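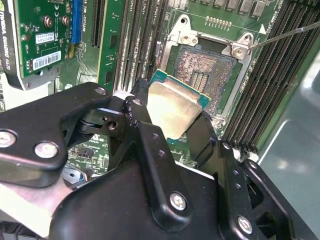

Störungsprotokoll Montagezelle Nirwood
Bereich: Rechnermontage, Arbeitsschritt CPU-Bestückung
Priorität: hoch
Status: in Beobachtung

Fehlerbeschreibung
Die Zelle bricht den Arbeitsschritt "Prozessor ablegen" wiederholt mit der Meldung "Ablagekraft vor Zielhöhe erreicht" ab. Der Prozessor verbleibt dabei im Greifer, der Arm hält die Position über dem Sockel. Der Fehler tritt seit Februar auf, zunächst vereinzelt, nach dem letzten Fingerwechsel gehäuft. Die Aufnahme des Prozessors verläuft ohne Meldung.

Auswirkung
Die Bestückung ist bis auf Weiteres nur im Einrichtbetrieb mit reduzierter Geschwindigkeit zulässig. Der Automatikbetrieb wurde durch die Schichtleitung gesperrt. Die übrigen Arbeitsschritte der Zelle sind nicht betroffen.

Erstmaßnahmen des Betreibers
Steuerung neu gestartet, ohne Ergebnis.
Greiferfinger gereinigt, Befestigungsschrauben auf festen Sitz geprüft, kein Befund.
Anderes Exemplar desselben Prozessortyps eingesetzt, Fehler unverändert.

Rückmeldung Civar, Technischer Service
Das übermittelte Ereignisprotokoll umfasst 1.498 Einträge. Die Abbrüche liegen ausnahmslos in der letzten Phase der Absenkbewegung. Ein Fehler der Kraftmessung ist nach Auswertung der Leerfahrten nicht anzunehmen. Es wird um Prüfung folgender Punkte in der angegebenen Reihenfolge gebeten:

1. Werkzeugmittelpunkt (TCP) nach dem Fingerwechsel neu einmessen. Die Werte des vorherigen Fingersatzes dürfen nicht übernommen werden.
2. Lage des Gehäuses gegen die Aufnahme auf dem Arbeitstisch kontrollieren.
3. Verriegelungshebel und Halterahmen des Sockels vor jeder Anfahrt vollständig öffnen.
4. Leitungsführung am Handgelenk auf Zug in der Ablagestellung prüfen.

Während der Prüfung darf der Prozessor nicht von Hand im Greifer nachgedrückt werden. Bei einer Berührung der Kontaktfelder ist die Hauptplatine zu sperren und gesondert zu begutachten.

Durchführung vor Ort
Zu 1: TCP neu eingemessen. Gegenüber dem gespeicherten Datensatz ergab sich eine Abweichung in der Neigung. Neuer Datensatz unter der Bezeichnung "Fakdale" abgelegt, alter Datensatz gesperrt.
Zu 2: Gehäuse bis zum Anschlag an die Aufnahme geschoben, Bezugspunkte neu angefahren.
Zu 3: Arbeitsanweisung ergänzt. Die Sichtprüfung des Hebels ist nun vor Freigabe der Bewegung zu quittieren.
Zu 4: Leitungen in Ablagestellung geprüft, kein Zug feststellbar.

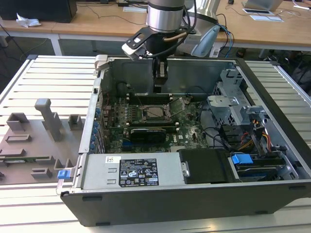 Abb.: Arm über dem liegenden, geöffneten Gehäuse; Prozessor im Sockel, Verriegelungshebel angehoben.

Ergebnis
Im Anschluss wurden 100 Ablagezyklen mit einem Prüfmuster im Einrichtbetrieb gefahren. Die Fehlermeldung trat nicht erneut auf. Als Ursache wird der nicht angepasste TCP-Datensatz angesehen.

Offene Punkte
Dauerlauf über 1.000 Zyklen mit Produktionsgeschwindigkeit steht aus. Der Automatikbetrieb bleibt bis zum Vorliegen des Ergebnisses gesperrt.
Der Standort Blackburn verwendet denselben Fingersatz und ist über die Einmessvorgabe zu unterrichten.
Ticket nach bestandenem Dauerlauf an Civar zur Schließung übergeben.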